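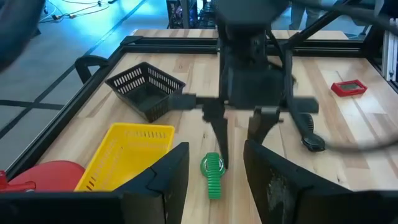
Left wrist camera, with the green part between the fingers and the second arm above it.

Remote control demonstrations: the arms wait too long before they pick up the part

ribbed_part

Good evening to all. I am new in teaching by demonstration and I would like to ask for advice from people who have more experience.

We have a table with two arms. I control both of them by remote control, with a pair of smaller arms that I hold in my hands, and I record what the cameras and the joints give. The task is called Valen in our folder. The second arm must take a green ribbed part from the table, and it must put it in the yellow basket. The left arm stays low near the part and helps if the part rolls. The black basket is for another task and should be ignored.

I have recorded 200 demonstrations. After training, the arms go to the correct place above the part, and then they stop. Sometimes they wait there for many seconds, open and close a little, and only after that they go down. In other runs they never go down at all and I have to press stop. When I play back my own recordings, I see that I also wait in this place, but much shorter. I wait to be sure that the fingers are on both sides of the part.

My questions are these. Is it normal that the robot learns my waiting? Should I cut the waiting out of the recordings, or must I record everything again? And does it matter that the part and the baskets are not always in the same position? I moved them a little between recordings, but I was not following any plan.

I must add that there are other things on the table, a red round one and a small device with a gray screen. I did not remove them. Thank you in advance for your patience with a long message.

slow_operator

Yes, it is normal, and it happened to us as well. When you hold still above the part, the recording contains many moments where the picture is nearly the same and the command is "do not move". The model sees this place very often and it learns that here one must stand still. It does not know that you were only thinking.

My advice is first to check how long the waiting is in each recording. We use a small script called Pener for this, written in our own lab, so I can not give you a link, but the idea is simple. For every recording you look for the parts where no joint moves and the gripper does not move, and you write down how long they are. You can do the same with any plotting tool in an afternoon.

Then I would cut only the long waits and leave the short ones. Do not cut at the moment when the fingers close. The arm stands still there too, but for a good reason, and if you remove it the robot will start lifting before it holds anything. I made exactly this mistake and lost two weeks with it.

For the new recordings, decide before you start what you will do. Look at the part, choose from which side you will come, and then go down slowly without stopping. A slow movement is much better for training than a fast movement with a stop in the middle. If you feel that you must stop, I would delete this recording and do it again. It is boring, but after some practice the hands learn it.

About the position: change it on purpose. Put paper tape marks on the table, or make a list of places, and put the part on each of them in turn, also with the disc end pointing in different directions. The yellow basket can move too, only not so far that the arm can not reach it. When I move things "a little" and without a plan, I always find later that most of my recordings are in the same corner.

copper_gate

Just record more. We went up to 1000 for one task and the problem was gone.

Also try a different model.

northbench

I agree mostly with slow_operator and not so much with the post before me. If every new recording has the same waiting in it, then more recordings will teach the waiting better.

One thing is missing from the discussion. When you control the arms, what do you look at? At Tranbridge, where I work, the operators were looking directly at the table with their own eyes. The robot had only the cameras. From the wrist, the fingers can hide a large part of the view, and what is easy for a standing person can be impossible to decide from there. We changed the rule, and now the operator looks only at the screens with the camera views. The first day was terrible. Everybody was slower and some parts were dropped. But you notice very quickly in which positions the part can not be seen, and you learn to bring the arm in so that the camera keeps it in view.

With two arms you should also look at where the left one stays during the grasp. If sometimes it is close and sometimes far, without any reason that a camera could see, the model has to guess. Choose one place for it and always come back to it.

The other things on the table I would leave, but move them from time to time. If the red one is always in the same corner, the model may use it as a landmark, and then one Thursday somebody cleans the table and your task does not work anymore – I speak from experience.

Comments

ribbed_part: Thank you both very much. I measured the waits and they are longer than I believed, especially in the recordings I made late in the evening. I will cut the long ones first, train again, and write the result in this place.

mohammed_lab: We had the same problem with folding. Slow and continuous was the solution for us too.

copper_gate: In our 1000 there were several operators, so maybe the waits were not all in the same place. I should have written that.

tin_lid: Does cutting the waits make a jump in the joint values? I am afraid of this.

slow_operator: @tin_lid A small one, if the arm was drifting. Check the values on both sides of the cut, and if the difference is big, leave the recording out.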